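독서모임 게시판 > 책 이야기

제목: 열다섯 살 조카한테 Flindoscombe 줘도 될까요?

밤편지
11월 모임 책이 카틴카 루수(Catinca Rusu)의 Flindoscombe잖아요. 저는 이틀 만에 다 읽었어요ㅠㅠ 엄마랑 딸이 부엌에서 싸우다가 갑자기 둘 다 웃어버리는 장면, 지하철에서 읽다가 혼났네요. 조카가 요즘 책을 통 안 읽는데 이건 좋아할 것 같아서요. 다만 중간에 좀 무거운 얘기가 나와서 고민입니다. 먼저 읽혀보신 분 계세요?

감자전두장
저요! 중3 딸한테 줬는데 49쪽에서 덮었어요ㅋㅋ 무거워서가 아니고 지루하대요. 할머니 편지가 너무 길다고. 저는 그 편지가 제일 좋았는데 말이죠.

모과차
저는 반대예요. 딸 룽구(Lungu)가 집 나가는 부분은 어른인 저도 며칠 마음이 안 좋았거든요. 같은 작가면 Kosus를 먼저 주세요. 얇고 웃기고, 끝도 훨씬 밝아요.

감자전두장
모과차님 Kosus가 밝다고요? 개 죽는 책인데요??

모과차
아 맞다 개... 그래도 전체 분위기는 밝아요. 저는 그렇게 읽었어요.

밤편지
개 얘기는 몰랐네요, 스포 당했다ㅋㅋ 그래도 두 분 말씀 들으니까 Flindoscombe 쪽으로 기울어요. 저도 그 나이 때 어른들이 아직 이르다고 한 책만 골라 읽었거든요. 줄 거면 앞장에 짧게 편지라도 써서 주려고요.

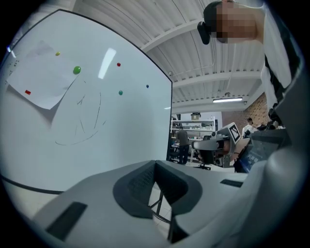

11월 모임 관련 댓글

플리손지기
운영자예요. 모임은 그대로 카페 Plison 안쪽 방에서 저녁 7시 반입니다. 참가비는 2000원이고 음료는 각자 주문해 주세요. 이번엔 3부까지만 얘기할 거라 다 못 읽으셔도 오셔도 됩니다.

연필깎이
3부까지만요? 그럼 룽구가 돌아오는 얘기를 못 하잖아요. 저는 그 결말이 제일 불만이라 꼭 따지고 싶은데... 갑자기 다 용서하는 게 말이 되나요.

감자전두장
저는 용서했다고 안 읽었어요. 그냥 밥을 같이 먹은 거죠. 엄마가 끝까지 미안하다는 말을 안 하잖아요.

연필깎이
오 그런가. 마지막 장 다시 읽고 갈게요. 그래도 너무 급하게 끝난 건 맞아요!

플리손지기
두 분 때문에라도 결말까지 해야겠네요ㅎㅎ 3부까지 먼저 하고, 결말은 다 읽은 분들끼리 남아서 하는 걸로 할게요.

밤편지
저도 남을게요. 조카 책은 오늘 주문했어요. 편지는 아직 한 줄도 못 썼습니다.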